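Unit 4: Gathering Demonstrations for a Learning System
Course notes, Skaladum Robotics Programme, Toledo

4.1 Purpose of the session

A learning system of the kind studied in this course is given examples of a task and is trained to reproduce the behaviour in them. The quality of the examples sets a limit on what the system can do. Students are therefore asked to treat each demonstration as a measurement and to record it with the same care.

The practical task for this unit is grasping by a handle. Handles are seldom uniform. A knitted sleeve, a wrapping of tape and a length of wicker offer different surfaces to the fingers, and a grasp taken on one of them is a separate example from a grasp taken on another. The log must state which section was held.

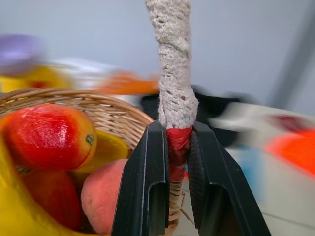 Nélida Maldonado
Course Leader, Robot Learning

With a handle held upright between the two fingers, as on the red wrapping next to the fruit basket, the wrist view is divided by the handle itself. Objects on either side remain visible, but the background may be strongly blurred. Blur alone is not a ground for rejecting an episode. An episode is rejected when the point of contact cannot be made out at the moment of closing.

4.2 Requirements for each group

Each group records 300 episodes over 12 sessions. The arrangement of objects is changed at the start of every session and noted in the Vullen log sheet before recording begins. Fruit and other household items are to be left near the handle — a system trained only on cleared surfaces tends to perform poorly elsewhere.

Failed grasps are kept and marked as such. They are not to be deleted or recorded again under the same number.

4.3 Labelling

Every episode receives one sentence in plain English giving the object, the part grasped and the intended result. Colour may be used where it separates one section from another. Students should avoid words such as "properly" or "nicely", which two readers will interpret differently.

Completed logs are submitted to Matěj Urban by 4 Dec 2024. Groups repeating the unit in June will use the same sheet.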